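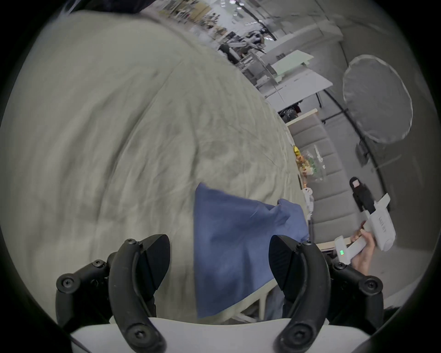
4. Sharing the clipboard between your phone and your laptop

Once Flilow is paired, you can copy a line on one device and paste it on the other, and it's a lovely thing to have when you're halfway through a long message! You'll need Flilow 7 or later on both.

1. On the laptop, open Flilow and choose Settings, then Clipboard.
2. Switch on Share with paired devices. A six-letter code appears.
3. On the phone, tap the menu, tap Clipboard and type in the code. You have 30 seconds before it changes (don't rush, a fresh one comes up straight away).
4. Copy any text on the phone, click into a document on the laptop and paste as you normally would.

Note: Text can be up to 1,152 characters long. Anything longer stays on the device where you copied it, and Flilow shows a small orange dot.

Caution: Passwords count as text too. Turn on Skip private fields before you share with a computer other people use.

5. If nothing arrives

Check that both devices are on the same wi-fi network. Guest networks often keep devices apart, so try your main one first. Still stuck? Close Flilow on the laptop, open it again and repeat steps 2 and 3.
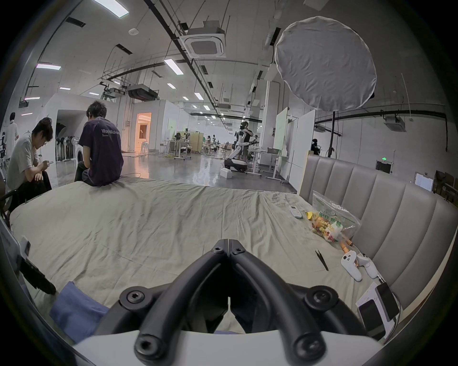 Shamim Khattak: Mine wouldn't paste at all until I turned off battery saver on the phone. Might be worth adding to section 5?

Great tip, and it's going in! Battery saver can pause Flilow in the background, so add it to your allowed apps under Settings, Battery.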